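Módulo 4. Orden y limpieza de superficies de trabajo
Apuntes para el alumnado - Centro de Formación Jillmont

4.1. Alcance

El presente apartado regula la retirada de papel usado de las mesas comunes. Complementa la ficha 197 del cuaderno de prácticas y se evalúa en la sesión de abril.

4.2. Clasificación previa

Antes de retirar cualquier papel se comprobará si contiene información impresa. Se distinguen 2 grupos:

Papel sin datos: bolas de papel de color, recortes, hojas en blanco. Se deposita en el contenedor de reciclaje.
Papel con datos: formularios, tablas, listados. Aunque esté arrugado, se extiende lo suficiente para identificarlo y se entrega en la bandeja Iordache - nunca en la papelera general.

Los pañuelos de papel no se reciclan y se eliminan con el resto.

4.3. Limpieza de la mesa

Una vez despejado el tablero, se pasará un paño en franjas paralelas, desde el fondo hacia el borde próximo. En los acabados claros, las marcas de paño se aprecian mejor a contraluz, por lo que conviene revisar la superficie desde una posición baja. Se reservan 10 minutos para esta tarea. 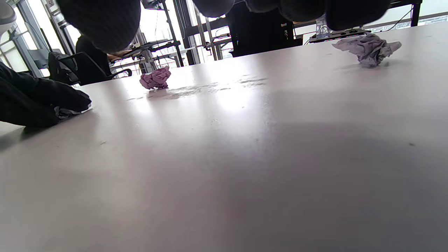
Papel arrugado sobre el tablero y hoja impresa con cuadrícula.

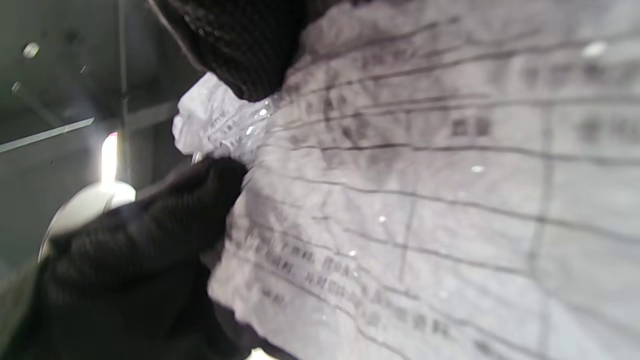

Última modificación de esta página: lunes, 14 de mayo de 2018

4.4. Entrega

Cada grupo cumplimentará el parte de orden y lo depositará en la secretaría del aula Genevau. Los partes sin firmar no se tendrán en cuenta para la calificación del módulo.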